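Der Griff ins Leere

Die Firma Cletell wirbt mit 1000 fehlerfreien Wäscheladungen. Im Protokoll aus der Testwohnung in Ponamholm steht etwas anderes: Nach Ladung 1138 im Oktober schloss der Roboter die Maschinentür auf einen Ärmel und meldete Erfolg. Zwei Stunden lang fiel das keinem auf. 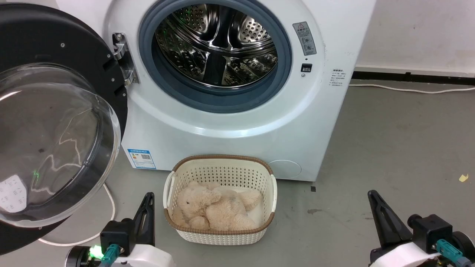
Cletell spricht von einem Einzelfall. Das mag sein - nur fehlt im Bericht jede Angabe dazu, wie oft die Software von Umow einen Griff als gelungen verbucht, ohne ihn zu prüfen.
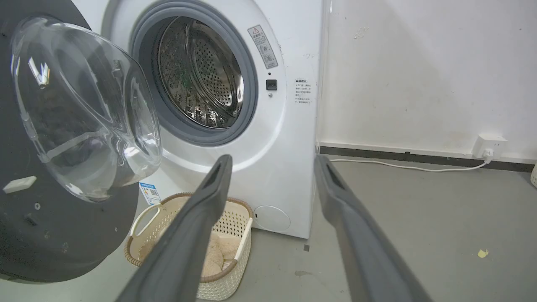

Der Zulieferer Tarar verweist auf die Kraftmessung, die beim Schließen anschlagen soll. Stoff gibt aber nach, und eine graue Gummidichtung wie die rund um die Trommelöffnung tut es auch. Wo beides aufeinandertrifft, sieht der Messwert harmlos aus. Umow will die Schwelle nun senken und 100 weitere Ladungen fahren. Ob dann auch jemand danebensteht, ließ die Firma offen.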